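Living History Day at Storby Fort: How We Planned It and What We Learned
Student project report, Event Management, second year
Group members: Songül Yaman, Kadri Vaher, Deividas Priedītis
Supervisor: Simone Rezende
14/04/2025

1. Background

Our group was asked to choose a public event with a local partner and to follow it from the first meeting to the final evaluation. We chose the Living History Day, which was held in October at the old fort outside Storby. The partner was the Parkitmont Society, a small club whose members show how soldiers, bakers and craftspeople lived in the fort during the 1700s. Our contact person in the club was Vangelis Alexiou.

The club had organized a similar day before, but the program was only made by word of mouth. Visitors often arrived when the cannon demonstration was already finished. The club wanted a written program, clearer signs, and a way to know how many people came.

2. Aims

The first aim was to prepare a timetable that the performers could really follow. The second was to collect the opinions of visitors with a short questionnaire. We also wanted to learn how a club without paid staff makes its decisions, because our course literature is mostly about larger events.

3. Planning

We met the club at the fort for the first time in early spring. The members had many ideas and it was difficult for us to say which ones were possible. Kadri made a map of the yard with the camp, the bread oven, the blacksmith and the place for the cannon. When she drew the safety distance around the cannon, we saw that the blacksmith had to move closer to the gate. He did not like this in the beginning, but the new place had better shade and he agreed.

The timetable had 16 activities. Drill and cannon were put at fixed hours, and the crafts were open all day. We left a pause of half an hour after each cannon demonstration, so that people could walk to another part of the yard. Vangelis told us that the bread needs its own time and cannot be put in a table. He was right, and we wrote only "bread when it is ready" in the program.

Clothing was a topic we did not expect to spend so much time on. The club has strict rules about fabric and shoes, and we as helpers were also asked to dress correctly. We borrowed 2 wool cloaks and some aprons from the club store. The shoes were uncomfortable on the stones -- this should be told to future helpers early.

4. The day

The gate opened in the morning with light rain, which stopped before the first drill. Around 200 visitors came, according to the tickets. Most families stayed near the camp and the oven. The older visitors asked many questions to the blacksmith, and his area was crowded for most of the afternoon.

The timetable worked well until lunch. After lunch the second drill began late, as two of the performers were still eating, and the late start moved everything else. Deividas walked around the yard and told people the new times. A board at the gate, where times can be changed with chalk, would be a simpler solution.

5. Questionnaire

We asked visitors at the exit what they liked, what they missed and how they had heard about the event. The answers were given on paper and we typed them in afterwards. Many people praised the friendly performers and the bread. The most common complaint was that there were too few places to sit. Several also wished for more information about the women and children who lived in the fort, and the club has already discussed this for the next program. 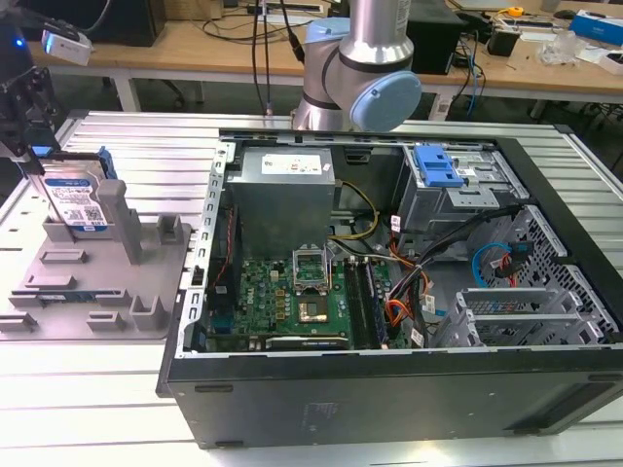 Desktop computer with the side panel removed.

6. Discussion

We think the written program helped the visitors more than the performers. The performers know each other and solve most things by talking. For them the map was more useful, and the club asked to keep it.

Our questionnaire has weak points. We stood at the exit only in the afternoon, so the people who left early are missing. Also, one question was about "authenticity", and some visitors asked us what we meant. We should have tested the questions on a few persons first.

If we did the project again, we would start the sign work earlier and agree with the club on one person who decides about changes during the day. We would also ask for more benches.

We thank the Parkitmont Society for their patience with our questions, and Simone Rezende for her comments on the first version of this report. The map and the questionnaire form can be borrowed from the group.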